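Ticket: water under the dish rack and a stain on the table top
Product: Lovico table-top dish rack, white wire with wooden rail
Bought from: Gotau, online order
Opened: 28/07/2022
Status: closed by customer

Message from customer

Hello, and thank you for having a proper form to write in, as the phone line kept me for a good while and then dropped me back at the start. I am writing about the dish rack I ordered from you in March, the one with the long wooden rail down one side and the wire loops for the plates. I should say first of all that I like it very much. It replaced an old plastic thing that had gone yellow at the corners, and everybody who comes through our shared kitchen at Plosonley has said how much nicer it looks.

The trouble is water. After a normal round of washing up there is a puddle on the table by the end of lunch, always at the same end of the rack, and it creeps out from under the wire on to the table top. We don't have a draining board there, you see, so the rack lives on the table and has to manage by itself. I have a drip tray underneath, the one that came in the box, and I would have thought it would catch the lot. It doesn't. I have also noticed that the wooden rail is getting a dark patch near one end, and I would hate to lose it to the damp when the rest is as good as new.

Could you tell me whether I have put it together wrongly, or whether it needs a different tray? I have kept all the packaging, in case that helps.

Reply from Gotau support

Thank you for getting in touch, and for such a clear account. We are sorry about the puddle. Could you please try the following and let us know how you get on?

1. Empty the rack completely and lift it off the tray.
2. Check that all the feet are pushed fully home. They can feel firm well before they are all the way on.
3. Put the tray back with its shallow lip facing the side you can reach most easily.
4. Pour a mug of water slowly over the plate slots and watch where it goes.

A picture of the rack in its usual place would also be useful.

Message from customer

I did as you asked this morning, before the kitchen got busy, and I have a bit more to tell you. One of the feet was indeed not fully home. It went on with a good push and a click, and I felt rather silly, as I had been so proud of putting it together without the leaflet. With that done the rack sits flat on the tray and no longer rocks when you take a plate out.

I then poured the mug of water over it. Most went into the tray, which was a cheering sight, but a thin trickle still ran along the underside of the wood and dripped off the far end, just outside the tray. I tried it 2 more times to be sure, with the same result. My picture is below, taken on an ordinary day.
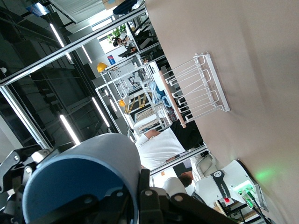 The drips are my main worry, but the stain they leave comes a close second. Our table top was resurfaced by Kusuma and it is a lovely soft finish, only it does show a watermark if anything is left standing on it, and I have been going round with a tea towel like a person possessed. I did wonder about turning the rack so the wood faced the other way. As it is, the rail runs all down one side and the wire loops stick out from it across the rack, so every plate is standing with one edge towards the wood, and I suspect that is where the trickle starts. People do like to be able to get hold of that rail, though, so I would be sorry to turn it if there is another way. The rack is also quite near the edge of the table, and I could bring it further in if you thought that would help.

Reply from Gotau support

That is very helpful, thank you. The foot was certainly part of it. The trickle you describe happens when the tray sits a little too far over to the wire side, so the end of the rail hangs past it. There is no need to turn the rack round. Please slide the tray towards the rail until you can see a narrow strip of it beyond the wood, then repeat the water test. Moving the whole thing in from the edge of the table is a good idea too.

For the dark patch, take the rack out of use overnight, stand it somewhere airy and let the wood dry right through. Rub it down lightly with fine paper, along the grain, and wipe on a thin coat of food-safe oil. Leave it for 16 hours before you load it again. We don't supply the oil, but any hardware shop should have it.

Message from customer

Well, I am delighted to say the table is dry! I slid the tray across as you described -- it wanted hardly any moving -- and poured the mug over again, and every drop went where it should. I have since had 10 days of proper use out of it, including one very full lunch with soup bowls, and I have put the tea towel back on its hook. The rail has had its oil and the patch has faded to a faint shadow. The mark on the table top has not quite gone, but that is between me and Kusuma.

One small suggestion, if you pass these things on: the leaflet could do with a drawing of where the tray goes. I did look in the end, and there isn't one. Please close the ticket, and thank you again for your patience with my long messages.

Reply from Gotau support

We are so pleased. Your note about the leaflet has been sent to the Lovico product team. Closing this now; replying to the last email will open it again if the puddle comes back.

Contact support | Copyright Gotau | Back to top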